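PRESS RELEASE
For immediate use — April

Sergate opens packing bench for office and server room moves in Proltley

Small firms moving premises can now have their network kit stripped down, wrapped and boxed under one roof. Sergate, the Proltley removals firm, has opened a dedicated packing bench for IT equipment. Bookings open now.

The service is called Kernamex. It covers switches, servers, open racks, brackets, leads and all the small metal bits that usually end up in a carrier bag. Up to 40 items per booking at the standard rate, larger jobs by quote.

Innes Hepburn, who runs the bench, spent 11 years moving offices before joining the firm. "People pack the big box beautifully and then chuck the fixings in a drawer," said Hepburn. "Then it's eight at night at the new place, and the shelf won't go up. We get that call a lot." 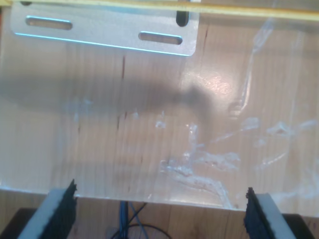
Brackets and mounting plates get the same care as the expensive kit. Each one is checked against the customer's list, wrapped seperately and labelled with the rack it came from. Clear plastic sheet is the usual choice for flat metal parts, and a silver plate with slotted holes can still be made out with the sheeting across the wood. Saves unwrapping everything to find one piece. Heavier items go in bubble wrap, then a double-walled carton, corners padded.

Bench space is limited, so early booking is advised. Nearly 800 cartons already in stock, in five sizes. Customers can bring there own boxes if the originals are still about.

Racks can be dropped off whole. Staff will note which lead goes in which port before anything is unplugged — a copy of the notes goes back with the kit. Drives can be taken out by the customer first and carried seperately. Please say so when booking.

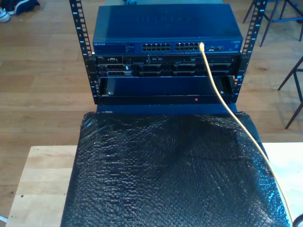

Netgear switch and rack server with yellow network cable, black bubble wrap below.

Collection available within 40 miles of Proltley. Drop-off from 8am, side entrance, please ring the bell. No printers at present, sorry, and no loose batteries.

"Ring us before you start pulling cables," Hepburn added. "Even if you end up doing the packing yourself."

ENDS

Notes to editors
Sergate handles home and office removals in Proltley and nearby.
Interviews with Innes Hepburn on request, mornings best.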